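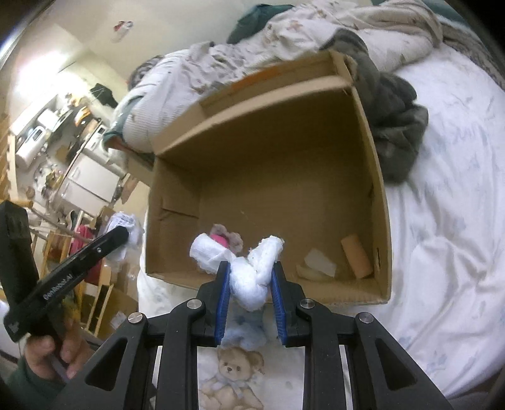 Volume 2, Issue 10 | October | Page 24

Deciding When to Let Go

Software for household manipulation at Stedamus

A robot that can pick up a soft object has solved half of a problem. The other half, placing that object in a container and releasing it at the proper moment, has received less attention from the research community. At Stedamus, a group led by Darren Holroyd has spent much of the past year on this second half, and on the control and planning software it requires.

The work begins with recordings made by people. An operator takes a gripper in each hand and carries out an ordinary chore, such as putting small belongings into a cardboard box on a bed. A camera on the tool records the view from just behind the finger pads. With a fuzzy white item held between two ribbed blue pads at the near edge of the box, the view contains nearly everything a controller will need later: the pads, the item, the rim and the space on the far side of it.

The difficulty lies in the rim. A soft item hangs below the pads and changes shape as it is moved. A planner that treats it as a rigid block of fixed size will either lift it far too high or drag it against the cardboard. The group's planner, named Kedov, instead keeps an estimate of how far the item extends below the grip and revises that estimate with every new camera image. When the estimate is uncertain, Kedov raises the path. When it is firm, the path is allowed to pass closer to the edge.

Perception is handled by a separate program, Misetum, which marks the opening of the box and the free area of its floor. Bedding has proved to be a demanding background. White sheets offer few features to track, folds resemble edges, and printed figures such as a teddy bear may be taken for objects that can be grasped. Misetum was trained on 2406 recordings, and 200 more were set aside for testing. Those in the test set were made in homes that do not appear in the training set.

"Our early versions were very interested in the pattern on the blanket," Holroyd said. "We had to teach the software that a picture of a thing is part of the cloth."

The release itself is governed by a small set of rules placed on top of the learned controller. The pads may open only when the planner reports that the item is past the rim and the area beneath it is free. Holroyd describes this arrangement as conservative and has no plans to remove it. Each decision is written to a log, which staff review in a viewing tool called Hollis. The tool places the camera image beside the planner's estimate, so that a poor release can be traced to the step at which the two parted.

Both hands are recorded, although Kedov at present plans for one arm at a time. Timing between two arms is the next subject on the group's schedule. A set of 700 recordings has been selected for that purpose, with preference given to those in which both tools work close to the same box.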